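Flaltus two-arm kit, after a month on the bench

I said in January that I would write up the Flaltus kit once I'd had it long enough to be annoyed by it. That point has come, so these are my notes. I paid for it myself, second-hand from Gisela Gerlach, who had it in her teaching lab and moved on to something bigger. Flaltus don't know I'm writing this.

What you get is a pair of arms, two grippers, a control box, a pendant and a folder of cables. The software is a download. Gisela paid 3,927 for the set when it was new, and I paid her a good deal less, so bear that in mind when I say whether it's worth the money. There is a support plan on top, which I haven't taken out. I'll come back to that.

Setting up took me an evening and most of the next morning. The arms bolt down with four bolts each and the holes are where the drawing says they are, which I can't say for the last kit I bought. The control box is louder than I'd like. It has one fan and the fan is either off or on full. I moved it to the floor and put it behind the Osby extractor, and between the two of them I now wear ear defenders for anything longer than half an hour.

The manual is in two parts. Part one is good. It was clearly written by someone who had the kit in front of them, and the section on homing the joints is the best I've read. Part two, on the grippers, seems to have been translated twice. "Do not close the fingers to the nothing" means, I think, that you shouldn't run them shut at full force with nothing between them. Kirsty Rankin has the same kit and reads it the same way.

The job I've been using for testing is pouring from a bottle into a cup. It's a fair test for a pair of arms at this price. You need a steady grip on something rounded, a slow wrist movement, and some idea of where the mouth of the bottle is when you tilt it.
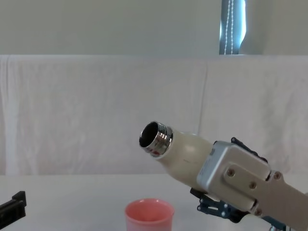
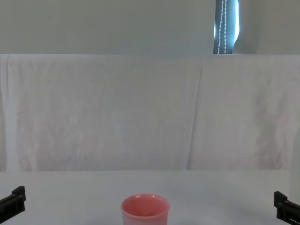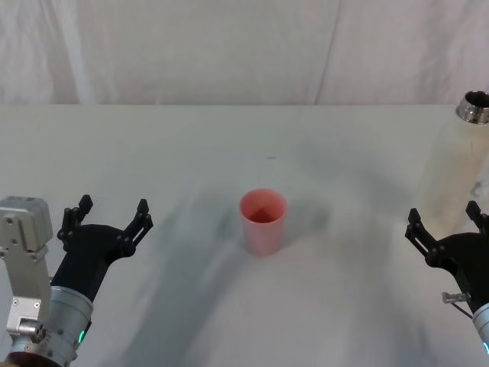
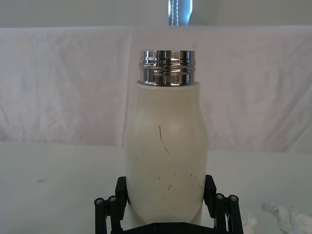 The gripper is the part of the kit I'd pay for again. Everything else you could put together from other makers if you had the patience, but a gripper at this price that will take a rounded object and keep it level is hard to find. The fingers work on a linkage, so the pads stay more or less parallel as they close, and I've had far fewer things squirt out sideways than I did with the Zeman I had before. Holding the bottle low on the body, with a pad on either side, leaves the shoulder and the metal neck clear, and that's the hold I'd suggest to anyone starting out. Higher up you get the bulge, and the pads don't like the bulge. The drawback is that the mouth ends up a long way from the wrist when the bottle goes over, so a small error in the wrist angle becomes a large one at the neck. I spent more time on that than on anything else.

The cup caused me less trouble than I expected. I use a plain pink one with nothing on it. The supplied software lets you teach a position by hand and then nudge it on the pendant, and the nudging is fine enough for this kind of work. Changing the cup for a narrower one means teaching the end of the pour again. The software has a setting that is supposed to shift the whole path over for you, but on mine it shifts the path and forgets the wrist angle. Saskia Pirihi wrote to Flaltus about the same fault last year and was told it would be in the next release. I'm on the next release.

Now the things I don't like.

The pendant cable is too short. If the control box is on the floor, you can stand on one side of the table or sit down, and that's your lot. I bought an extension from a general supplier and it works, though I expect it voids something.

The file format for saved paths is their own and there's no export. I have 12 paths saved at the moment and I've written the key positions for each one in a notebook, in case I ever need to move them to other arms. A plain text export would take somebody at Flaltus an afternoon.

The two arms don't know about each other. I hadn't understood this from the product page and I think the wording there is poor. It says "coordinated two-arm working", and what you get is two programs which can wait for a signal from one another. That's enough for passing and pouring. It won't stop you driving one arm into the other if you get the timing wrong, so keep the speed down until you trust your path. I had one knock in the first week at low speed. There was no damage, but the left arm had to be homed again.

Spare finger pads are sold in sets only. If one wears, you buy the lot.

On support: the plan costs 200 a year and gets you telephone help in office hours and a loan arm if yours has to go back. Without it you have the forum and an email address. I've written to the address twice. The first reply came the same afternoon and was useful, from a Ctibor Brabec, who had plainly read my question. The second took nine days and told me to restart the control box. Kirsty has the plan and says the phone is answered. If I was running these in a business I'd take it. For a bench at home I'll carry on without.

I was asked in the comments last time how it compares with the Fumex single arm. The Fumex is 1,725 new, it's quieter, and its software is better in every way I can think of. It also comes with a gripper I wouldn't trust with a rounded bottle. If you only need one arm and you're picking up boxes, buy the Fumex. If you need two, two of them plus better grippers will come to more than I paid Gisela, and you'd still have to sort out the signalling yourself.

So I'm keeping it. Nayara Seixas has offered to lend me a different set of pads, softer and slightly wider than the standard ones, and I want to try those higher up on the bottle. I'll put the results up when I have them. I've also got a half-written script for backing up the saved paths, and if anyone has got further with the file format than I have, please leave a comment or send me an email.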